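Home Projects Collecting FAQ Contact

Collecting grasp examples: frequently asked questions 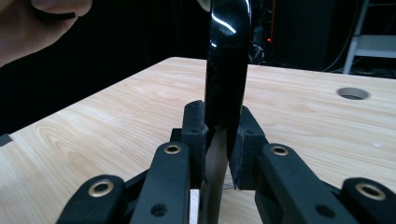
A glossy black part held upright between the finger pads of the hand-held gripper.

Reading time: 5 minutes

Updated 8/31/26

These are the questions we get most often from people who are joining the Prelstead collection or thinking of sending us recordings of their own. If you are already signed up, the parts on sessions and on rejected recordings are the ones to read.

What is Prelstead?

Prelstead is a set of short recordings of people picking up, turning, passing and putting down everyday objects with a hand-held gripper. A learning system is trained on the recordings and then tried out on a robot arm fitted with the same fingers. The collection is run by Starnov. Training is done by a separate group at Flirance, who tell us each month which kinds of example they are short of.

Why use a hand-held gripper and not the robot?

Speed, mostly. A person with a gripper in their hand can do a task over and over without waiting for an arm to be set up, and can do it in a kitchen or a workshop where no arm would fit. The fingers are the same shape as the ones on the arm, so a grasp that holds in your hand has a fair chance of holding on the robot.

What counts as one example?

One example is one complete action. It starts with the gripper open and clear of the object and ends with the gripper open and clear again. If you pick something up, put it down and pick it up a second time, you have made two examples, and they should be saved as two.

An example where the object slips is still an example. Save it and mark it as a slip. We use these, and we would like more of them.

How many do I need to make?

A full set for one object is 100 examples. You do not have to do them in one go. Most people split a set over several sittings, which we prefer, as the way you hold the gripper changes a little when you come back to it.

How long is a session?

Please stop after an hour, with a break in the middle. Grasps made by a tired hand tend to look alike: same approach, same angle, same height. If you notice you are doing that, it is time to stop for the day.

Which objects are you looking for?

The current list has 725 objects. It is sorted into hard, soft, thin, shiny and see-through, and an object can be in more than one group. Shiny and see-through objects are the furthest behind. September will be given over to them, and new collectors will be sent those first.

Why are shiny black objects such a problem?

A polished black surface shows the camera two things: bright streaks where the light hits it, and a reflection of whatever is next to it. Over a pale wooden table, the lower part of a black object can look grey. The system then has trouble telling where the object stops and the table begins. Black finger pads on a black object make the join between them hard to find as well.

The cure is more examples, with the object turned to different angles and the lamp moved between them. Please do not dull the surface with spray, powder or tape. We want the object as it would be found in somebody's house.

Where should I grip a curved object?

Wherever it holds. Try to use at least 3 different places in each set – near one end, near the other, and somewhere in between. Bring the pads in evenly from both sides. On a curved part the pads may only touch over a small area, so close slowly and lift a little before you move it anywhere.

Do not squeeze harder to make up for a poor grip. Open, move along and try again.

Does the background need to be tidy?

No. Shelving, cables and equipment behind the table are fine. So is another person's hand coming into view. What we ask is that the background is not the same in every set. If you always work at one table, turn it, or sit on another side of it, when you start a new object.

Leave faces, letters, bank cards and screens out of it. We blur faces when we find them, but it is slow work and we would sooner not have to.

Can two people work together?

Yes, and it is often quicker. One person holds the gripper and the other sets out the objects. The second person should have their hands off the object before the gripper closes, unless the task is a handover. For handovers there is a separate task sheet, and both people need to have signed the consent form.

How do I look after the gripper?

Before each session, open and close it a few times with nothing in it. The two sides should move together. If one lags, look at the pivots on the linkage arms first. Fluff and hair collect there and can be picked out with tweezers.

Wipe the pads with a dry cloth. Do not oil anything. If a pad has worked loose, tighten it by hand until it stops moving and no further, as the printed parts will crack. Write to us if it keeps happening and we will send a new pad.

Why was my recording rejected?

The usual causes are:

- the recording starts with the object already in the gripper
- the lens was dirty or partly covered
- the gripper was moved too fast and the object is a blur
- two actions were saved as one
- the task name does not match what was done

Recordings are checked by Chin-lung Ng and a small group of checkers, who add a line saying what was wrong. You are welcome to argue. A fair few have been let back in after a second look.

Can I use my own gripper?

Only if the fingers match. The Nasrallah drawings on the project page give the pad size and the spacing of the arms, and they can be printed on most home machines. Make a test set of 9 examples with any object from the list and send it in before you do more. We will write back to say whether it can be used.

Who owns what I send in?

You keep the rights to your recordings and give Starnov leave to use them for training and to pass them to Flirance for the same purpose. You can withdraw a set by writing to us. It will be taken out before the next round of training – we can't take it out of a system that has already been trained.

Do I get paid?

Collectors are paid per accepted set. Test sets are not paid. The rates are on the sign-up form.

My question isn't answered here

Use the contact page and put the name of the object in the subject line if your question is about one.

Contact Starnov | © Starnov, Prelstead project | Back to top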